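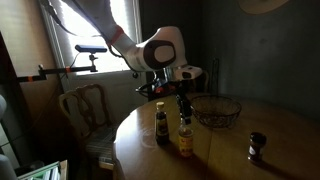 ## Part 2: Clearing and resetting the condiment table

Okay, so you've got your labels sorted and your shelf wiped down (if you skipped that, go back to Part 1, I'll wait). Now we do the table itself. I've been setting up sauces and bottles for our Thursday suppers at Bondport long enough to have made every mess there is, so most of these steps come from me scrubbing soy sauce out of a table seam.

**You'll need:** a damp cloth, a dry cloth, a round wire basket, and 20 minutes if you don't get chatting.

1. Check every cap before you pick anything up. Give it a real twist! A cap that looks closed can still be sitting crooked on its threads.
2. Stand up anything that's lying down. Start with the small plastic bottles, then do the glass.
3. Hold glass bottles low on the body, with your other hand underneath. Saadet lifts hers by the neck and gets away with it, but please don't copy her.

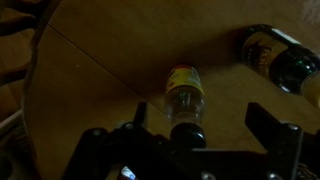
*Step 2: bottles on their sides, small red-capped one and green glass.*

**Caution:** Round bottles roll. If you have to leave one on its side for a minute, point it toward the middle of the table and keep a hand near it.

4. Wipe each bottle from the top down. Go easy on paper labels, they get fuzzy and then they peel.
5. Wipe the tabletop, following the seam with a corner of the cloth, and dry it right away. I give it 3 minutes more before anything goes back, and I use that time to rinse the cloth.
6. Put the basket down first, toward the back, and leave it empty for now. Everything else gets placed by where the basket is, so moving it later means moving the lot (ask me how I know).

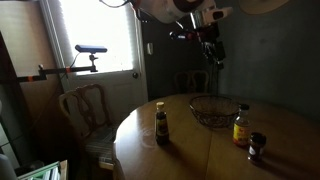
7. Tall bottles go off to one side of the basket, where a sleeve won't catch them. Squat bottles and jars go on the other side, with the smallest in front so people can find it.
8. Turn all the labels toward the chairs. Volkan says this is fussy. Volkan also put fish sauce on his pancakes in October.
9. Leave at least 2 fingers of space between glass and glass.

**Note:** If your table has leaves, don't park a bottle right on the join. Ours wobbles there and I've given up trying to fix it.

Filling the basket is in Part 3, along with what to do about sticky lids.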